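Unit 4: Publicity and the Television Premiere

This handout accompanies the fourth lecture of the module and should be read before the seminar. Students will be expected to refer to the Hadcombe case in discussion.

4.1 The purpose of the preview screening

A preview screening places one or two episodes of a new drama before an invited audience ahead of broadcast. The broadcaster seeks early notices and a record of how viewers respond to the opening. For historical drama the choice of venue carries particular weight. A museum or public building lends authority to the subject, but it may also invite closer scrutiny of the script.

4.2 The Hadcombe case

The serial Riro, produced by Urner for a regional channel, was shown at the Hadcombe assembly hall in January, nine days before its first broadcast. The hall seats 700. Invitations went to 1118 people, on the usual assumption that a good many would decline. The first episode was shown in full and was followed by a discussion with the production team.
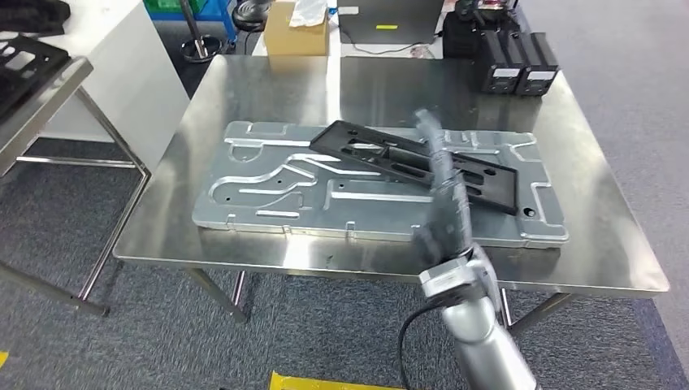 Matić wrote afterwards that the discussion had been more useful than the screening itself, and that the press had left before it began. Coverage the next morning dealt almost entirely with the casting, while the questions from the floor had been on the treatment of sources. The broadcaster altered its later publicity accordingly and released a short programme note with each episode.

4.3 Points for study

Students should distinguish between publicity (paid for or arranged by the producer) and notice (written independently). The two are often printed side by side. A quotation on a poster is publicity, even where the words come from a critic.

Attention should also be given to timing. A screening held too early is forgotten by the date of broadcast - one held too late cannot influence the listings pages.

4.4 Preparation for the seminar

Read the press notice in the module pack and mark each statement as publicity or notice. Bring a written copy to the seminar. Late work will be accepted only by prior arrangement with the department office, which closes at 4 p.m.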